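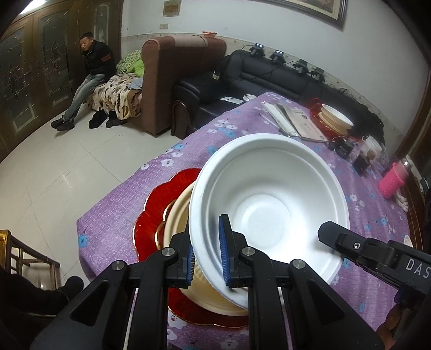 Item 3: hand-held gripper with ribbed blue finger pads, at the rim of a white bowl.

Gripper Maintenance Group, Ramport Site
Minutes of the meeting of 17 Nov 2022

Present: Zahira Pasaribu (chair), Capucine Lacroix (minutes), representatives of Fandari and Radebe.

1. Minutes of the previous meeting were approved with one correction to the spelling of Grurkholm.

2. Matters arising. The spare linkage pins ordered from Grurkholm have been received and shelved.

3. Finger pads. Ms. Lacroix reported that gripper unit 813 had reached 900 grasps on its present pads. The ribbing on the inner face is wearing first — mainly on work with bowls, where one pad goes inside the rim. The group agreed that both pads will be replaced together and the opening width set again before the unit is used.

4. Linkage. Fandari reported slight play at two of the pivot pins. The pins will be checked at each pad change. Radebe asked that screws near the fingertips be checked on the same visit. Agreed.

5. Log sheets. Six entries for November lack initials. Ms. Pasaribu will return them to the operators for completion.

Actions: pads and opening width, C. Lacroix; pivot pins, Fandari; log sheets, Z. Pasaribu.

The date of the next meeting will be circulated.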